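January 24, 2023

Final table read for Kvaran today. We went through the whole script, all 114 pages, with a break after the hospital scene. Boglárka Szalai read the mother and kept her coat on the entire time. Veronika Pap read the sister and also the stage directions, as the assistant director had lost her voice.

The first act is in good shape. The second still runs long, and I marked four places where two people say the same thing to each other. Veronika thinks the argument in the car should go altogether. I'm not ready to drop it, but I said I would try it at half the length.
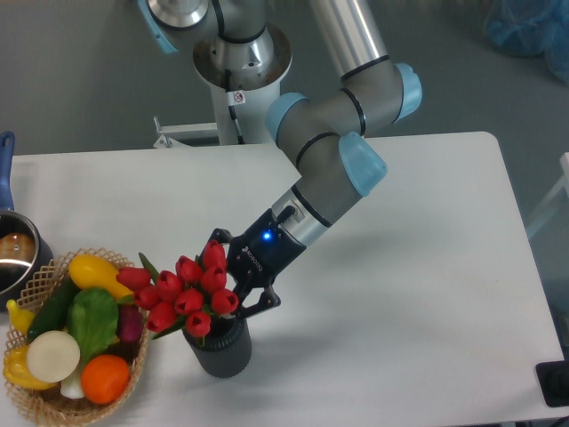 The ending is the part I keep going back to. In the draft we read today the mother comes home from Wirketside, sits down in the kitchen and doesn't speak for most of a page. Boglárka wanted something for her to look at. I had written a letter on the table, and everyone agreed we've all seen that letter before. I'm changing it to red tulips, artificial ones like these, so they can be the same in the first scene and the last – the family never has to mention them. It also saves me a speech.

After lunch we talked about the schedule. Pulimura has confirmed the money for the first block, and shooting starts with the interiors. There are 265 shots on the current list, too many for the days we have. I need to get that down before the production meeting.

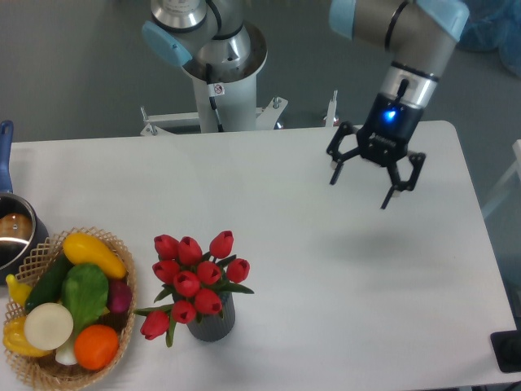
White table, gray floor.

Boglárka asked whether the sister's wedding happens on screen. It does, but only the end of it, when people are looking for their coats. She seemed pleased. She has a small part in Tindis that finishes shooting this month, and then she is free until we are done.

Veronika stayed an extra hour to go over the phone calls. There are five of them

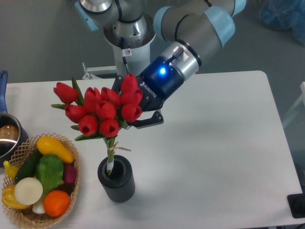
and in three of them we never hear the other person. She asked me to write out the missing side so she has something to answer. I should have done that in the fall. I'll start with the long one tomorrow morning and send it to her before I touch the car scene.

Home by eight. Soup, then an hour on the ending. Got the mother through the door and into the chair, and stopped there.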